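Ticket: Blue fleece-lined sweatshirt shedding lint and balling up on the sheets
Product area: Laundry and fabric care – Zellmont washers
Opened by: Wendy Haslam
Opened: 12/30/18
Status: Solved

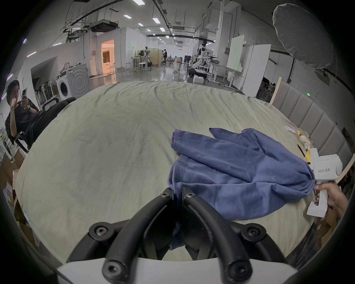
Hello, and thank you in advance to whoever picks this up. I bought my Zellmont front loader from Darkton last winter and have been very happy with it, so please don't read this as a complaint about the machine. It may well be something I'm doing. I did look through the help pages first, but they all seem to be about towels.

The trouble is with one blue cotton sweatshirt, the heavy kind with a fuzzy inside. It comes out of the wash covered in little gray balls of lint, and whatever goes in with it comes out the same way. I fold my laundry on the bed (I always have, my mother did too, it's the only flat surface big enough in our place), and by the time I've got the sweatshirt folded there is blue fuzz all over the sheet. The sheet is a light color, so every speck shows. Then the sheet has to be washed, and you can guess what gets washed with it.

The other half of the problem is that the sweatshirt gets wrapped up inside the sheet during the cycle. I pull out one big knot. The sheet is creased from end to end and the sweatshirt is still soaking wet in the middle of it, with one sleeve twisted up like a rope.

What I have done so far:

Cleaned out the filter behind the little door at the bottom. There was a hair tie in it and a good bit of fluff.
Ran the drum clean program, empty.
Cut the detergent down to half a cap. I use Wouters liquid, the unscented one.
Stopped using fabric softener altogether.
Washed the sweatshirt inside out, once, and forgot the next time.

None of this has made much difference that I can see. The spin is set at 1 notch below the top, same as everything else I wash. I'd be grateful for any ideas, and I'm in no hurry at all, it's only a sweatshirt, but I'm fond of it.

Warmly,
Wendy

Reply from Support

Hi Wendy,

Thank you for such a thorough note, and for cleaning the filter before writing in! That saves us both a step.

I think you have two things going on. The fuzzy inside of a sweatshirt is brushed cotton, and brushed cotton gives up loose fibers for quite a while, especially when it rubs against something large and flat like a sheet. The knot you're describing is also very common with a full-size sheet in a front loader. The sheet makes a sort of bag, smaller things wander into it, and then they can't rinse or spin properly.

Could you let me know the following?

Which program you use, and the spin speed if it shows on the display
How full the drum is when you start
Whether the sweatshirt goes in the dryer or hangs up
Whether the lint is all over the sweatshirt or mostly on the inside

In the meantime, please try one wash with the sheet left out entirely.

Reply from Wendy Haslam

Hello again,

I went and looked properly this time. I use the program called Daily, and the display says 62 minutes when it starts, though it always seems to change its mind partway through. The spin speed was higher than I thought. I'd been turning the dial by feel and never reading the number, so that's my own fault. The drum is pretty full. I like to do one load and be finished with it – the bed, the tops and whatever is hanging off the back of the chair.

The sweatshirt gets laid over a rack in the spare room. I don't put it in the dryer after what happened to my husband's green one.

As for the lint, I turned it inside out on the bed and had a good look under the lamp. The fuzz on the inside is where most of it sits, thickest along the bottom band and inside the cuffs. The outside has it mainly under the arms.

I did the wash without the sheet as you asked. No knot, naturally, and the sweatshirt was no wetter than anything else. Still some fuzz, but less of it, I'd say.

Reply from Support

Hi Wendy,

That's very helpful, and I'm glad the knot is gone. I'd like you to try the following for the next few washes:

Turn the sweatshirt inside out and close it up in a mesh bag, a roomy one so it can still move around.
Choose the Gentle program, cold, and bring the spin down to 400.
Fill the drum a little over half way and no more.
Add one extra rinse.
Wash the sheet with pillowcases or with nothing at all. Put it in loosely, a bit at a time, and don't wind it around the drum.
Before folding, take the sweatshirt outside and give it a good shake. A dry rubber glove rubbed over the fuzzy side in one direction will lift most of what's left.

If you fold on the bed, you may like to lay an old towel down first. You can shake the towel out afterward and leave the sheet alone.

If there's no change after a few washes, write back on this same ticket and I'll look at whether the drum itself could be catching the fabric.

Reply from Wendy Haslam

Hello, and Happy New Year to you!

I wanted to wait until I had something worth telling you. We're well into January now and I've done the sweatshirt 2 more times the way you said. The first time I couldn't find a mesh bag, so I used an old pillowcase with a knot in the end, and that wasn't much good. It came out heavy and dripping and had to go through a second spin. Then I bought a proper bag, a Vokulel one with a zipper, and that was much better.

The rubber glove is wonderful. I've done the sofa cushions with it too, and my winter coat, and the inside of the car! You get a roll of fluff as thick as your finger. I did the sweatshirt on the towel like you suggested and the sheet stayed clean for the first time since fall.

There's a little fuzz still coming off the cuffs, and I can live with that. One question while I have you: is it all right to put two sweatshirts in the one bag? My sister has given me another, in gray, with the same sort of lining.

Wendy

Reply from Support

Hi Wendy,

Happy New Year, and well done sticking with it! I'd keep to one sweatshirt per bag. Two will rub against each other, and the blue fuzz will show on the gray one. Both bags can go in the same load as long as the drum isn't packed tight.

For the new one, I'd wash it alone the first time, inside out, and run the glove over it once it's dry. Please check the filter again after that wash, and then every 12 loads or so. New fleece linings can fill it up faster than you'd expect.

The pillowcase knot probably held the water in, so I'm not worried about your spin. If a load in the mesh bag ever comes out dripping, let me know and we'll go over it.

I'll mark this as solved, but the ticket reopens by itself if you reply.

Reply from Wendy Haslam

One bag each, then. I've ordered a second. Please leave it marked as solved, and thank you for being so patient with me over a sweatshirt.

Wendy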